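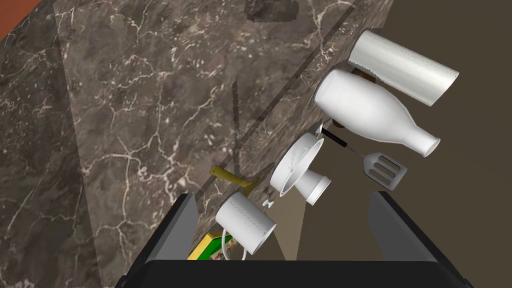
How does a robot learn to pick up a mug?

You can write rules for it, but a kitchen has many shapes in it. So at Vosus, Tarek Haddad shows the robot instead. He moves a small handle, and the gripper in a computer-made kitchen copies his hand. This is called remote control.

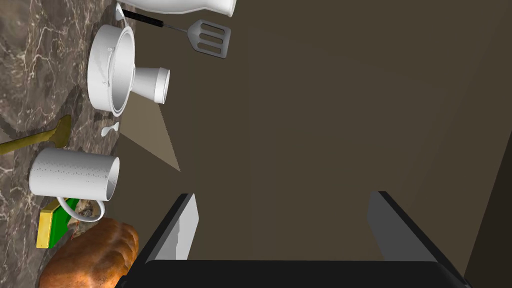
The open gripper, a mug and a loaf of bread in the computer kitchen.

The computer saves every move. One try is called a "demonstration" — a long word for showing. Tarek made 27 of them for the mug task, and 8 he threw away. Then the robot program studies the good ones and tries alone.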